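Every time a plant in our county buys a robot, the same sentence turns up in the newsletter: it will free people for more valuable work. I spent 11 years in a packing and kitting shop before I started writing this column, and I would like to meet one of these freed people and ask what the valuable work was.

The latest to use the sentence is Brillholm, which makes frames and fittings for shelving and has started moving its kitting line over to robot picking. Kitting sounds like nothing. Bars come in mixed, you pick the right ones out of a bin, you lay them in order, the next person bolts them up. The company says the first cell has already handled 2,000 bars and that the line will be fully switched by June.

I don't doubt the number. I do wonder what it leaves out. A bar that is lying flat with space around it is easy for anybody, machine or human. The trouble is the bar that has come to rest against the wall, or across another bar, or in the corner where you can't get your fingers behind it. A person gives the bin a shove with the hip and carries on. When a machine can't get a grip it waits, and somebody has to walk over.
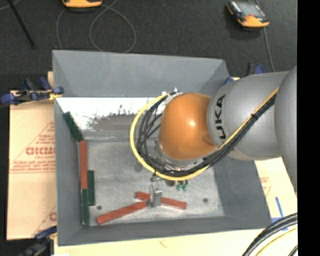
Nazmiye Güler is the somebody, most mornings. She picked bars by hand for years and was good at it, and now her title is cell attendant. She told me she walks over, moves the stuck bar, presses the button and walks back. Her pay went up by 23 cents an hour. She used to talk to the women on either side of her all shift, and now she stands by herself between two fences and listens for a beep.

"They said it would be easier on my back, and it is," she said. "I'll give them that."

I'll give them that too. Bending into a bin for eight hours is hard on a body, and anyone who gets misty about it hasn't done it. My own shoulder still clicks when I reach for the top shelf. If the argument for the robot was backs and shoulders, I would have a lot less to complain about. But look at the proposal the integrator, Sturkis, put in front of management, which was passed around the break room until the staple fell out. Injuries get one paragraph on page nine. Head count gets a chart.

Of the 285 people on the floor, the company promises that no one will be let go "as a direct result." I have learned to read the word "direct" slowly. Golob, across the river, made the same promise, and kept it, in a way. People left and weren't replaced. The Saturday shift was dropped, and with it the overtime that was paying for a good many trucks and a few college classes. Then the temps stopped being called. You could go through the whole business and never find the day when anyone lost a job to a robot.

Zdenka Bošković trained new pickers at Golob for most of her working life. What bothers her is smaller and harder to put on a chart. New hires used to start on the bins, and on the bins they learned the parts: which ones get mixed up, which supplier sends them short, what a bent one feels like before you can see it. After a year or so they moved up to assembly knowing all that. Now they start in assembly and don't. She says the robot hands them a bent bar exactly the way it hands them a straight one, and they try to bolt it.

Some of this will get fixed. Larkico, the third shop around here to try it, lets its pickers write up the stops themselves and gives them a say in how the bins are loaded, and I hear fewer complaints from there. It also costs the company an hour of paid time a week, and I notice neither of the others has copied it.

The union local has asked Brillholm for three things: a written floor on hours, the stop logs opened to the people who clear the stops, and a path out of the attendant job for anyone who wants one. Management says it is "open to dialogue." So far 709 people have signed the petition, which is more than work there, so I take it families are signing too.

I'd sign it myself if I still punched a clock on that side of town. Until those hours are in writing, I'm going to keep asking what the valuable work is, and what it pays.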